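The robot shift, eight months in

I keep promising friends a proper post about what happened to my job this year, so with a cup of tea and a free evening, here goes. It's October 7, 2026 and I'm still employed, for those of you who asked!

Quick background. I'm a technician at Petham, a hosting company with one building and a lot of equipment in it. We have 1240 servers and a small floor crew to look after them. Until last winter, looking after them meant walking. You got a ticket, you walked to the row, you checked the lights, you reseated a drive or swapped one, you walked back and typed it up. On nights you did all that alone, in a room so loud that you came home with your ears humming.

In February we started with Clivirik, the system that now takes the routine hands-on tickets. It plans each job in a simulated server room first, and only then does anything move on the real floor. I was ready to dislike it. Instead I got hooked on the planning part, and I now spend a good chunk of my week in the simulator, trying things out before the night list is approved. Cabinets, gripper, status lights, the works. It's the closest my job has ever come to a video game.

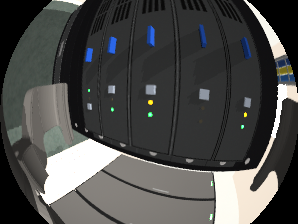
So what does a technician do all day once the robot has the easy tickets?

Mostly the hard ones, plus a new kind of work that sits between planning and teaching: we decide which jobs are safe to hand over, rehearse them, and write down what should happen when a job goes wrong.

That last bit surprised me the most. I've been doing this work for years, and so much of it was in my hands and had never been put into words. How far do you pull before you stop and look again? When does a yellow light mean "wait a minute" and when does it mean "go get somebody"? Tín Từ, who has been on the floor longer than any of us, sat down with me for a couple of afternoons and we wrote 43 of these little rules. We argued over plenty of them (fun arguments, with snacks). Two of them turned out to be things we'd each been doing differently the whole time and never noticed.
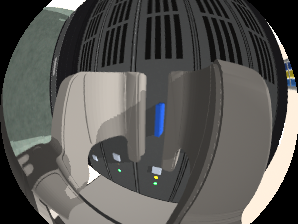 Tín was the skeptic on the crew, by the way, and still is about some things. He thinks the approach moves are too cautious and take forever, and he's right, I've watched them. But he also has a bad shoulder, and he hasn't had to lift anything above head height on a night shift since spring. He brought that up himself over lunch, kind of grudgingly, and then asked for more of the dumplings.

Now the part people want to know about: the jobs. There were four of us on nights before, and there are two now. The other two moved to days, one into customer installs and one into the planning group with me. No one was let go, and I was glad to see that in writing before we started. The move wasn't painless, though. Night pay is better than day pay, and it took until summer to sort out a fair adjustment. If your workplace is heading this way, bring up shift pay at the first meeting. We brought it up at the third and lost months.

There's also a thing I miss, which is knowing the room. When I walked every row I could tell you which cabinet had a rattly fan. Now I get a tidy report in the morning, and the report doesn't do rattles. So we've put one walk back into every shift, no tickets, no tablet, just walking and listening. I love that walk. I look forward to it more than I ever did when walking was the whole job.
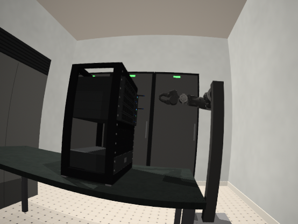
The other big change is for new people. Our newest hire, Văn, started in the simulator in the first week and got to mess up as many times as he liked, which is so much nicer than how I learned (on a customer's machine, sweating through my shirt, with the customer on the phone). He's quick, too. He has already rewritten one of our rules, and his version is better, and I'm only a little bit jealous.

Next up is our second site, over in Birard, where the rooms are older and the aisles are tight. I'm going over to help the crew there write their own rules, and I'm bringing ours along mainly so they have something to disagree with. If you work in a place that's done this already, please leave a comment! I'd especially like to hear how you handle the night list when the planner is out sick, as so far our answer is that they text me.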